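Keeping the Bin Cell Running

Mirier's test shop in Clavstead, a little before 8 in the morning. The technician who looks after the bin-picking cell already has coffee and a rag. No time for a sit-down, so we talk standing up.

The job sounds dull. Bar-shaped blocks in a bin, arm goes in, arm takes one out. "Then we dump them back and it does it again," the technician says. "A normal day is 900 picks. By lunch you know if you set it up right."

Setup first. Everything starts with the bin, which gets clamped down before anyone touches the pendant. "People want to talk about the software. I want to talk about clamps." The first month the bin was held with tape. It crept. Not much, 2 millimeters over a morning, but the fingers come in close to the walls and that was enough to scrape.

Now there is a check every 80 picks. Stop, push on the rim by hand, look at the fingertips, go on. Takes less than a minute. The technician wrote it on a card after a bad week in April, when a finger hit the wall and bent — the spare had to come from Wullov and the cell sat idle for nearly the whole week.

What wears out? "Cables. Always cables." The arm twists to get into the corners and the bundle twists with it. Too tight and it pulls at the connectors, too loose and it snags on the rim. The fix was a wide loop at the wrist, retied until it cleared evrything in every pose. Air lines get a look too, mostly at the fittings.

And the blocks against the wall? A long pause. "Those are the ones I lose sleep over." The fingers need room on both sides, and a block lying along the wall gives them room on one. The current routine leaves them for last and takes whatever is out in the open.

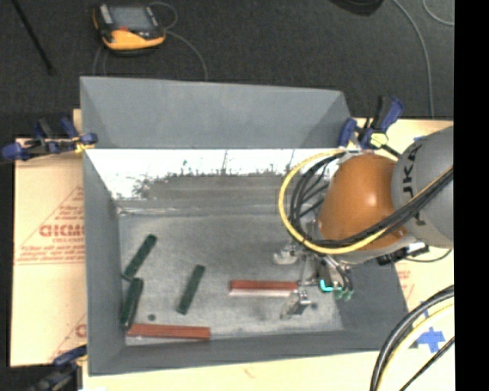

When it faults

Pendant first, hands second. The technician reads the message, jogs the arm straight up and out, and only then reaches in. Fault 216 is the common one, finger position not reached. Usually a block caught crooked. Sometimes grit in the slide, so wipe, cycle the fingers empty, and try again at low speed.

Next on the list is softer pads for the fingers, from Quintanilla, if they ever ship. "I've asked twice," the technician says, already looking for a hex key.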